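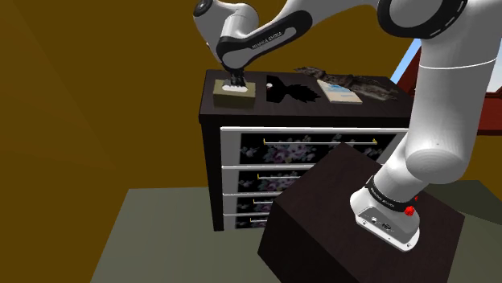

Simulated arm crushes the box before the fingers close

Posted by Tiago Baptista
March 16, 2020
Tags: simulation, grasping, contact force, Franka

I have a pick task in simulation with a Franka arm on a fixed pedestal. The target is a small tissue box on top of a dresser. The arm is supposed to come down from above, stop, close the fingers and lift. Most of the time it does that. In 14 runs out of the last batch of 61, the hand kept driving down after it touched the box. The box then either sank into the top of the dresser or shot off sideways at a speed that makes no sense.

There is no error in the log when this happens. The planner says the path is valid and the controller says the goal was reached. I only found it because I plotted contact force and saw the spikes.

What I have tried so far:

Cut the approach speed in half. Fewer failures, but they did not go away.
Made the box heavier. No change in the spikes. It just flies less far.
Raised the goal pose a little. Now it misses the grasp on the runs that used to be fine.

The physics step is 1,000 per second and the control loop runs slower than that. The furniture comes from the Dikow room set and I have not edited it. Object positions are shuffled at the start of each run. We are supposed to move this to the real arm in June and I don't want to do that while it can push into a surface without noticing. Where should I be looking?

Rhona Purves

Had something like this last year. Try a different physics engine, or turn the friction up. Mine went away after I updated everything, so I can't tell you which change fixed it.

Kolbrún Mogensen

Friction won't help with a hand that is still moving down. I would look at two separate things.

First, the collision shapes. Turn on the collision view and compare it with what you see in the normal view. In the room sets I have used, the visible mesh and the collision mesh are often made at different times, and the top of a cabinet can be off by enough to matter. If the collision top sits lower than the drawn top, your box settles lower than the pose you are planning to. Check the box too. If it has one convex shape around everything, including the tissue sticking out, the fingers will hit that shape well before they reach the cardboard.

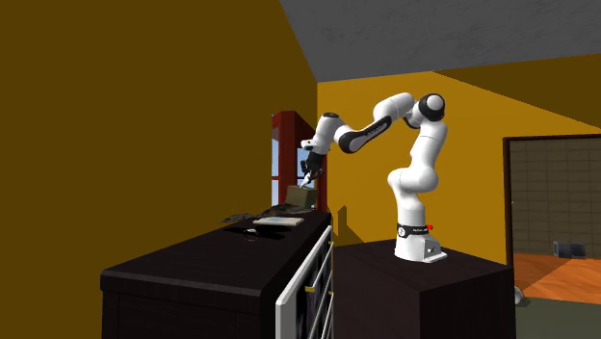 Second, the goal check. You say the controller reports the goal as reached, so I suspect it only looks at joint error. With stiff position gains the arm will lean on whatever is in the way until the error is small enough, and it will call that a success. Add a stop on contact force during the last part of the descent, and make it abort the run, not just print a warning. I use 32 newtons in simulation for a hand this size, and I would start a lot lower on hardware.

Also log the height of the box after it settles and before the arm starts to move. If the bad runs all start with the box a bit too high or too low, you have your answer and can leave the controller alone for now.

Please don't raise the limit to make the runs pass. We did that on the Talletti cell and paid for a new finger.

Ermanno Ruggiero

Agree with Kolbrún on the force stop. One thing to add: check where the box lands when you shuffle. If it can spawn close to the edge or partly on another object, it will be tilted when the arm gets there, and a straight-down approach puts one finger on the rim. Reject any start where the box is not level.

And do the hardware test with the speed turned right down and somebody at the stop button, whatever the simulation says.

Comment from Tiago Baptista

Collision view shows the dresser top lower than the drawn one, on every dresser in the set. The box shape was a single convex hull as well. I have fixed the box and put in the force stop. It aborted on the first two runs, so at least it sees the contact now. Still need to redo the dresser tops and check for tilt.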